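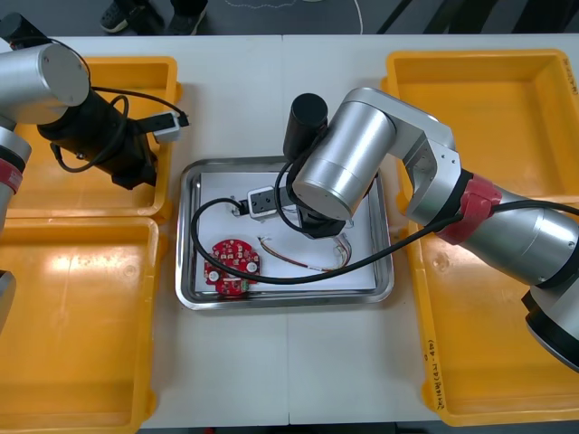
3 minute read

I didn't expect to have feelings about plastic trays, but I've had four of the yellow Dullinen ones on my bench since last September and I keep telling people about them, so it's time to write it down. This covers the trays, plus the Potik stainless one I keep in the middle of them.

My sorting used to happen in margarine tubs. You can imagine. Little boards ended up stacked on top of each other, plugs went in with the screws, and anything small and black vanished for good. I bought a single yellow tray to see if the colour was as loud in person as it was in the catalogue (it is!) and went back for three more.

The colour is what I'd pay for. Nearly everything I sort is black, white, silver, green or red, and all of it shows up on that deep yellow. I can find a tiny connector from a standing position, without my glasses.
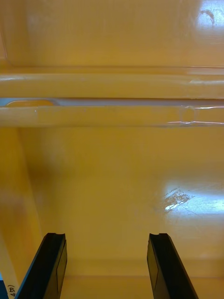

The plastic is glossy and wipes clean with a damp cloth, and a glossy floor does mean scuffs. Mine picked up fine scratches in the first couple of months, mostly from me dragging boards across when I should have lifted them. They've never bothered me. Glare is a bigger nuisance. Under a bright overhead light you get a white patch on the floor of the tray, and if your part is sitting in it you'll be tilting your head like a budgie. I swung my Trindo lamp further back and that mostly fixed it.

Handwriting on the rims works well, by the way. Marker goes on cleanly and stays put through ordinary handling, and I've used stick-on label strips too. I write sideways along the long edge so I can read it from my stool. Methylated spirits takes it off when the categories change, and mine change constantly.

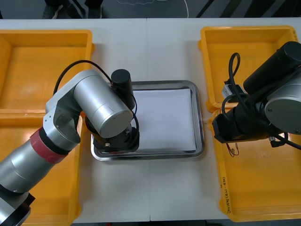 Now the Potik. It's a plain rectangular steel tray with rounded corners and a raised rim, and it cost me 17 dollars. Everything unsorted goes in there first, then out to the yellow trays on either side, two to the left and two to the right. I line it with a sheet of white paper - cheap printer paper is fine - and swap the sheet when it gets grubby. Bare steel is noisy and reflects everything, so the paper makes a real difference. It also gives you somewhere to scribble a note.

I tried a Schmieder divided case before this and gave up after 6 weeks. Lovely hinges, but the compartments were too narrow to get my fingers into, and I was forever tipping the whole thing out to reach one part.

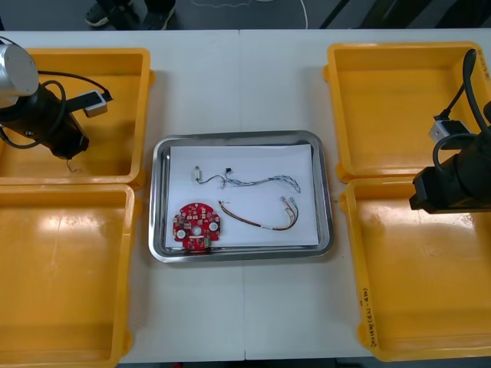 Open trays suit the way I work. A round board with a connector sticking off one side sits flat without any persuading, and I can lay a few things out with space between them while I decide where they belong. The rounded corners are great as well, as you can slide a small part up the side with one finger instead of picking at a sharp edge.

Grumbles? They take up a lot of table. Four of them plus the steel one will swallow a small desk, so measure first. There are no lids in the range either, and dust does settle if you leave a job for a week. I throw a tea towel over mine.

The set of four came to 61 dollars with postage, and I'd buy them again tomorrow. I'm already eyeing off two more for the shelf under the bench.

Updated August 2025: still going strong, no cracks, one slightly chewed corner (the dog).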